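Bien utiliser son congélateur au quotidien
Conseils pratiques -- Magasins Nistinel

L'enseigne Nistinel accompagne ses clients dans la bonne conservation des aliments achetés en magasin. Les recommandations ci-après concernent les congélateurs domestiques et les compartiments quatre étoiles des réfrigérateurs combinés.

Refroidir avant de congeler
Les plats cuisinés doivent être refroidis rapidement, puis placés au congélateur dans les 2 heures qui suivent la cuisson. Un plat encore chaud réchauffe les denrées voisines et favorise la formation de givre. Il convient de répartir les grandes quantités dans des récipients peu profonds.

Portionner et étiqueter
Chaque portion doit correspondre à un repas du foyer. Indiquez sur l'emballage la nature du produit et la date de congélation. Les soupes et les sauces gagnent du volume en gelant : laissez 2 cm libres sous le couvercle. Les sachets, vidés de leur air, se congèlent à plat avant d'être rangés debout, comme des dossiers.

Le pain
Congelez-le le jour de l'achat, tranché de préférence. Les tranches passent directement au grille-pain. Une baguette entière se remet à température en 6 minutes dans un four préchauffé.

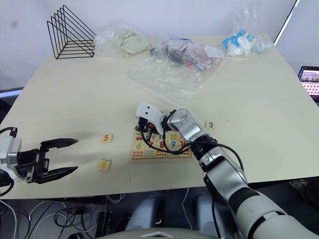

Les fruits rouges et les herbes
Étalez les fruits sur une plaque, sans qu'ils se touchent, et transférez-les en sachet une fois durs. Les herbes ciselées se conservent dans un bac à glaçons, couvertes d'un peu d'eau ou d'huile.

Décongeler
La décongélation s'effectue au réfrigérateur, sur une assiette creuse. Un produit cru décongelé ne doit pas être recongelé en l'état -- il peut l'être après cuisson complète.

Entretien
Dégivrez l'appareil dès que la couche de givre gêne la fermeture des tiroirs, et au moins une fois par an, par exemple en avril. Essuyez les joints à l'eau tiède savonneuse.

La fiche « Durées de conservation » est disponible à l'accueil de nos magasins de Prarkadach et de Lozano.

Page mise à jour le 9 novembre 2024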